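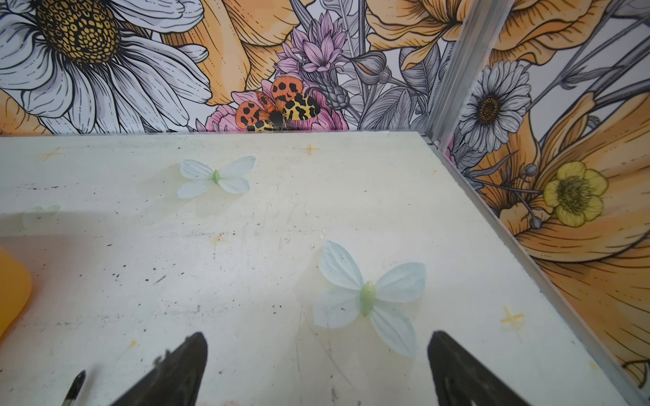 I've been meaning to write up the moth trap since April and it keeps not happening, partly because running a moth trap means you go to bed late and get up at half four, and by the evening I'm fit for nothing but toast. But it rained all last night, the trap stayed in the shed, I had eight hours' sleep, and so this is finally it.

For anyone who missed the earlier grumbling: I bought a second-hand trap off a man called Oluf Eyvindsson, who was moving into a flat and had nowhere to put it. It's a plastic bucket with a funnel in the top, a lamp above the funnel and a load of old egg boxes inside. The moths come to the light, bumble down the funnel and settle in the egg boxes until morning. Then you look at them, write down what you've got and let them go into the bushes. That's the whole hobby. I've tried explaining it to my sister three times and she still thinks I'm pinning them to boards.

Our garden is nothing special. It's a strip behind a terrace in Dallgate, with a streetlight at one end and next door's security lamp at the other, and I fully expected to catch two brown things and a cranefly. The first night I caught two brown things and a cranefly. The second night was cold and I caught nothing at all. Then we had that warm, muggy week and I opened the lid on the Saturday morning to find an elephant hawk-moth sitting on top of the egg boxes, pink and olive green, like something out of a sweet shop. I said a word I don't normally say before breakfast.

I don't know how I got to this age without seeing one. They're common! They've been flying about over my head every summer of my life while I watched telly with the curtains shut. The caterpillars eat willowherb, and there's masses of that down by the railway, so presumably that's where mine came from. I've stopped pulling it out of the back border. (I'd like to say that was a conservation decision. It was already winning.)

The names are half the fun. Setaceous Hebrew character, which has a little black mark on the wing like a letter. Heart and dart, same idea. Brimstone, burnished brass, buff-tip, which looks so much like a snapped birch twig that I picked one up and nearly threw it on the compost. There's one called the uncertain, and another very like it called the rustic, and I can't tell them apart and neither can my book, really. I've got a page in the notebook headed "uncertain??" which I think is fair.

The book, by the way, is the one with paintings and not photographs. I was told to get it by Védís Ladefoged, who runs the recording group out at Flelitz, and she was right. The moths are painted sitting as they sit in real life, wings folded, so you can hold the page next to the egg box and compare. My other book has them all spread out flat, and no moth in my bucket has ever once sat like that for me.

The group has a shared list, going back to before most of us joined, and as of last month it stood at 3,085 records. Mine make up a very small and mostly brown portion of that. Védís checks everything, and she's kind about it, but she does send things back. I put down a scarce something-or-other in May, all excited, and got an email saying "lovely photo, large yellow underwing, keep going!" Large yellow underwings are the pigeons of the moth world. They get in the trap, charge about all night and wake everybody else up. One morning I had 15 of them and they'd knocked the scales off half the others.

I went along to one of the group's evenings at Bollow, which has a bit of old woodland and no streetlights whatsoever. We had three traps going and somebody had painted a row of fence posts with sugar, meaning a boiled-up mess of treacle, brown ale and a slosh of rum. You go round with a torch and see who's come to drink. It smelt fantastic. Baldur Vídalín had made it to his grandad's recipe and wouldn't tell us how much rum, though I had my suspicions. We got a peach blossom, which I'd been wanting to see ever since I found it in the book, brown with five pink petal-shaped blotches, and everyone was very nice about letting me look first. I got home at two in the morning with treacle on my coat.

A few things I've picked up, if you fancy trying it. Warm, still and cloudy is best, and a full moon is a bit of a dead loss. Get up early, before the robins and wrens work out what the bucket means – ours had it figured inside a week. Put the moths back somewhere leafy and shady, and not the same spot every time. And do warn the neighbours. I didn't, and poor Arlo Dvorak at number nine thought someone was growing something in our back garden.

I'm hoping for a red underwing before the end of the season. They're big grey things that flash bright red when they open up, and Védís had one on the wall of her porch last year. I've been checking our porch every morning on the way to the bins. So far, one spider, and a snail that's been there since Easter.

Forecast is dry for tomorrow night, so the bucket's going back out.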